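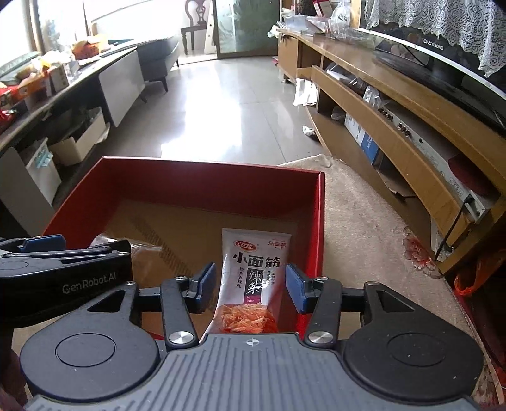
Search this forum Go Advanced

Home Forums Parcels and Post Groceries Members

Sending snacks to family overseas – one big parcel or several small?
2019-09-25 by Hubert Mazurek

Good evening to all. My sister lives in Skarneck now and she misses the crackers and the sweet things we ate as children. I buy them at Pivska, the small grocery on the corner near my flat in Jiltbridge, and I want to send her a parcel before December.

My test parcel weighs 2230 grams with the carton. At the Krawczyk counter they told me that above two kilos I must pay the next price step. So I can take out some packets, or make two parcels, or pay. What do you do in this situation?

I also don't know how to write the contents on the customs form. I wrote "food" and the lady was not happy with me.

marrow_lane wrote:
"Food" is never enough. Write each kind on its own line, with the weight and the value. "Rice crackers, 724 g" is good. "Biscuits, assorted" is also accepted at my post office, but I have heard of parcels which were held for it.

About the weight: take out the cardboard inner boxes. People forget how heavy they are. I put the single packets straight in the carton and fill the gaps with socks. My cousin has now many socks.

tessellate5 wrote:
I don't agree with marrow_lane about the inner boxes. I took them out once and my niece received a bag of crumbs. The boxes are what keeps the crackers whole. I would pay the next step and fill it up properly, then the price for each kilo is better anyway.

marrow_lane wrote:
It depends on the carton. Mine is double-walled, and I have sent five parcels this way without complaint. For soft cakes and sweets the inner box does nothing at all.

tessellate5 wrote:
For soft cakes, I agree. For crackers I keep my opinion.
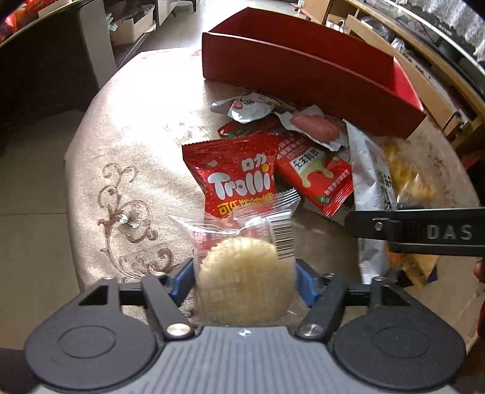
How early should a parcel of snacks be posted to arrive before the holidays?

Six weeks for surface mail if the distance is moderate, and two or three weeks for air. Ask at the counter for the last posting date of the country, it is usually printed on a sheet in autumn.

Hubert Mazurek wrote:
Thank you, this is clear. I looked at the best-before dates at home and two of my packets finish in November, so these I will eat myself. For the others there is enough time.

The double-walled carton costs 80 cents more at Krawczyk. I think it is a fair price.

quillon_b wrote:
Please check also what is not allowed. Anything with meat is refused in many countries, even when it is only meat powder in the flavouring. I lost a whole parcel of noodles like this. Plain rice and wheat things gave me never a problem.

And keep the receipt from the shop! They asked me for the value twice.

Hubert Mazurek wrote:
I did not know about the flavouring. I have read the ingredients tonight and there is one packet with chicken powder, it stays here too. With this the parcel is under two kilos and I can leave the inner boxes where they are. I will post it on the weekend and write again when my sister has it.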